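Hiebert Opens Its Gripper Test Bench Results to Repair and Recycling Shops

ROKANPORT, July. Hiebert has finished the first round of its gripper comparison for desktop computer work, and the full results are now free for anyone to read. The round pitted two-finger parallel grippers against suction and three-finger designs on the same arm, with the same controller, doing the jobs a bench technician does all day: lifting out memory, moving small parts in and out of a case, working release tabs and setting pieces down where the next person (or the next robot) can find them.

The project, called Restska, ran 3082 pick attempts across 14 test jobs. Every attempt was logged, including the ones that went badly, and we are just as excited to share those. A gripper that drops a part tells you a lot about its fingertips!

The parallel grippers came out ahead on 13 of the 14 jobs. Their slim fingers can get down between cables and metalwork, and they hold a small part squarely enough to turn it over in mid-air. Suction won the remaining job, lifting flat side panels, and won it easily. The three-finger design was the strongest holder of the group but had a hard time in tight cases, where the third finger kept meeting something it shouldn't.

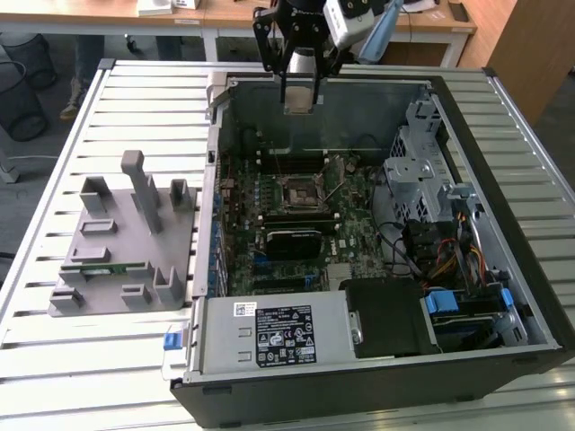
A parallel gripper holds a small component over an open desktop tower at the Restska bench. A memory module sits in the 3D-printed fixture at left.

Cameras were part of the comparison too. We ran each job with a wrist-mounted camera, then with a fixed overhead view, then with both together. The wrist camera was the clear favorite for the last inch of a move, when the fingers themselves start to block the view from above. The overhead view was better for finding the case on the table and working out which way it was facing. Running both gave the best scores overall, though it slowed the controller down more than we expected, and we plan to spend a good part of the next round on that problem.

One of the nicest surprises was how much the fixtures mattered. Early on, the arm set parts down on the bare bench, and picking them up again was a gamble. Once we printed plates with slots and raised holders, second picks improved for every gripper in the test, even the ones we had nearly given up on. The plate designs are included with the results and can be printed on ordinary shop machines.

Older office desktops made up most of the test set. They are the machines that arrive at recyclers by the pallet, and they still hold plenty of parts worth saving. Tralengate supplied the used towers for the round and will supply the next batch as well, with a wider mix of case sizes.

The release includes the job list, the scoring sheet, the fixture files and 1475 short video clips sorted by gripper and job. Shops that want to repeat a job on their own arm can follow the scoring sheet as written, and we would love to see the numbers they get.

The second Restska round starts this fall. It will add soft fingertips, a smaller parallel gripper and several jobs involving power cables, which bend, spring back and hide behind things. Shops, schools and labs with a gripper they would like included can bring it to the open bench in Rokanport, held every Tuesday afternoon.

About Hiebert
Hiebert tests and builds automation tools for electronics repair and reuse. Its workshop and test bench are in Rokanport.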